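Sandthorpe Helpdesk
Ticket: Badge printer and label printer drop off the network after lease renewal
Status: Resolved
Opened by: Beril Güneş
Assigned to: Tarık Uysal
Priority: Normal
Site: Odivholm, ground floor

Original report

Both printers on the ground floor stop responding at irregular times. The label printer is worse than the badge printer. When it happens, jobs sit in the queue on the print server with the status "Printing" and never move. Power cycling the printer fixes it, sometimes until the next morning, sometimes for less than an hour. Nothing shows on the printer's own display. It says Ready the whole time.

The old ticket from December was closed as a bad patch cable. The cable was replaced then and the problem is the same.

-- Beril Güneş

Reply, Tarık Uysal

Reopening under a new number. A few questions before I touch anything:

Does the printer answer ping while the queue is stuck?
Does the web page of the printer load from a machine on the same floor?
Does the address on the printer's configuration page match the address in the print server port?

Please do not power cycle it the next time it hangs. Call the desk first and leave it alone until one of us has looked at it.

Reply, Beril Güneş

It hung again before lunch. No ping from my desk. The web page does not load. The configuration page printed fine from the front panel and shows the same address as the port. Link light is on at the printer end.

Remzi tried the badge printer at the same time and it worked, so they do not always go together.

Reply, Tarık Uysal

Thanks. Link light on, correct address, no ping. That leaves the switch port, the VLAN, a duplicate address, or the printer's network stack going to sleep. I will be on the ground floor this afternoon and will start at the wall jack and work back. 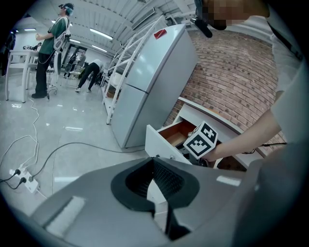

Worklog

Entry 1. Network path

Label printer is on the jack nearest the door. Jack traces to the patch panel in the ground floor closet and from there to port 14 of the access switch. Port is up at 100 full. No CRC errors, no late collisions, no flaps in the log for the last week. Swapped the patch cord in the closet anyway and left the one at the printer end, which is the one replaced in December.

Port is an untagged member of the printer VLAN. Badge printer is on port 17, same VLAN, same settings. Both ports have port security off.

Result: nothing wrong on layer 1 or in the port configuration.

Entry 2. Sleep mode

Label printer had energy saving set to the factory default. Disabled sleep completely from the front panel and power cycled once so the setting would take. Did the same on the badge printer. Left both overnight.

Result: label printer hung again the next morning with sleep disabled. Ruled out as the cause. Leaving it disabled.

Entry 3. Address conflict

With the printer in the hung state, cleared the ARP entry on the print server and pinged the printer's address. No reply to the ping, but the ARP table filled in again right away. The hardware address in the table is not the printer's. The first three bytes do not match the vendor of either printer.

Repeated from Beril's machine through the gateway and checked the ARP table on the gateway itself. Same foreign hardware address there.

So something else on the VLAN holds the label printer's address and does not answer ping. A host firewall would explain the silence.

Result: duplicate address confirmed.

Entry 4. Where the address comes from

Both printers were set by hand to static addresses when the floor was first wired. The addresses are listed in the site sheet as excluded from the DHCP pool. Checked the DHCP server: the exclusion range is not there. The scope was rebuilt when the server was moved, and the exclusions were not carried over. Reservations were carried over, which is why the phones have never shown this.

The pool now covers both printer addresses. A client that asks for a lease can be given either one. The server is supposed to ping an address before offering it, but conflict detection attempts is set to 0, so it does not.

Lease time on this scope is 600 seconds. I do not know who set it that low. With a lease that short, addresses are handed back and given out again all day, and that fits the irregular timing.

Result: root cause found, pending a check with Ataberk before the scope is changed.

Reply, Ataberk Bilgin

The short lease is mine. I set it for the server move so that clients would pick up the new DNS addresses quickly, and it should have gone back afterward. Go ahead and change it. Please export the scope before you do and attach the export to this ticket.

On the exclusions -- I would prefer reservations over static plus exclusion. If the printers take their address by DHCP with a reservation, the next rebuild carries them along and we do not depend on the site sheet being right. The sheet still lists the Grodedov print server, and that machine has been gone for a long time.

Reply, Tarık Uysal

Agreed on reservations. I will put the exclusions in first as a stopgap, then move the printers one at a time.
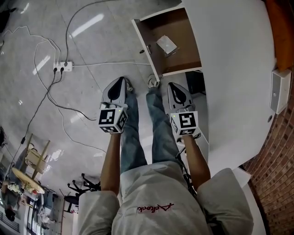

Entry 5. Stopgap

Exported the scope and attached the file. Added an exclusion for each printer address. Set conflict detection attempts to 2. Deleted the active lease on the label printer's address. The client holding it was a laptop from the Sarıgül office with a host firewall that drops ICMP. It asked for a new lease at the next renewal and got a different address. Label printer answered ping within a minute, without a power cycle, and the stuck jobs printed.

Note for whoever reads this later: an exclusion does not remove a lease that is already active. If you add the exclusion and stop there, the conflict stays until the client leaves.

Entry 6. Lease time

Changed the lease from 600 seconds to eight hours. Existing clients keep the old value until they renew, so the whole scope had moved over in a few minutes. Server log is much quieter. Before the change, it had written 1,560 renewal lines in the part of the day I looked at, and other messages were hard to find between them.

Entry 7. Reservations

Label printer: read the hardware address from the configuration page, created the reservation, switched the printer to DHCP, power cycled. It came up on the same address as before. Test label printed from the server. Removed the exclusion for this address.

Badge printer: same steps. It came up with the right address and the wrong gateway. The firmware keeps the manually entered gateway when the mode is switched and ignores the one in the offer. Had to go back to manual, clear the gateway field, save, then select DHCP again. After that the gateway was correct. Test badge printed.

Print server ports left as they are, by address. SNMP status is now off on both ports. With SNMP on, the server marks the label printer offline whenever a long job is running, and that would bring us more tickets of a different kind.

Reply, Remzi Ersoy

Labels have been fine since yesterday. One thing I noticed: the first label after a pause comes out blank and the second is correct. Is that the network as well?

Reply, Tarık Uysal

No. That is the gap sensor looking for the start of the next label. Open and close the head with the media loaded, then run calibration from the front panel menu. If it feeds more than three blanks while calibrating, the media type is set wrong. It should be on gap, and the old roll may have been continuous.

Reply, Remzi Ersoy

It was set to continuous. Changed to gap and calibrated. First label is now correct.

Reply, Melahat Keskin

Before this is closed, can someone confirm that the upstairs scope does not have the same fault? It was rebuilt at the same time.

Reply, Tarık Uysal

Checked. The upstairs scope was also missing its exclusions. There is one static device there, the large copier, and its address was inside the pool. It had not been leased to anyone yet, as the pool is handed out from the low end and the copier sits at about 50 addresses above the highest lease in use. Created a reservation for it and set conflict detection to 2. The copier is still static and will be switched to DHCP at its next service visit. Lease time upstairs was already eight hours.

Ran a stress test on the label printer as well: a loop sending a one-line label from the server, with a ping running from the gateway at the same time. No lost replies and no stuck jobs.

Summary of changes

DHCP, ground floor scope: lease time raised to eight hours, conflict detection attempts set to 2, reservations added for both printers
DHCP, upstairs scope: conflict detection attempts set to 2, reservation added for the copier
Label printer: DHCP, sleep off, media type gap
Badge printer: DHCP, sleep off, manual gateway cleared
Print server: SNMP status off on both ports
Site sheet: printer rows updated, Grodedov row removed

Open item: copier to DHCP, moved to its own ticket, assigned to Ataberk Bilgin.

Closed 15 January 2019 by Tarık Uysal. Resolution code: configuration error. Reopen by replying to this ticket if either printer stops answering, and leave the printer powered on when you do.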